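Clundance granola recall – do I need the receipt?

Posted by Tihomir Matić
I've got two bags of the Clundance granola that got recalled over undeclared almonds, and I tossed my receipt back in March. My kid's allergic so they're going straight back. Will the store still refund me?

marcy_k
Mine did! Sillell gave me $7.98 for two, no receipt – they just scanned the bags.

Perić
call the number on the bag
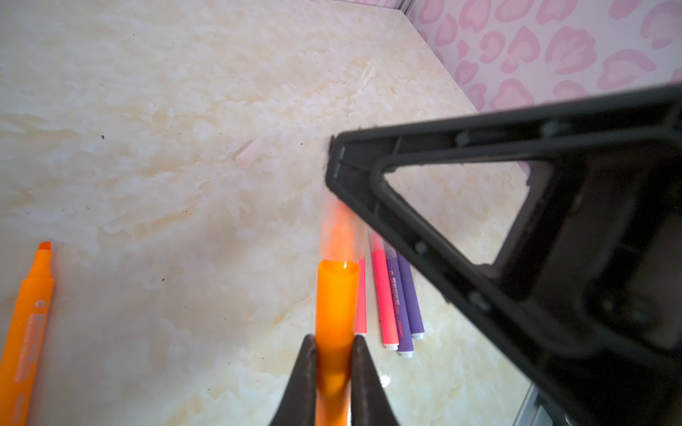 What if I already threw one of the bags out?
Email the company with the lot code if you wrote it down. I did that with a soup recall and got a coupon in the mail 26 days later.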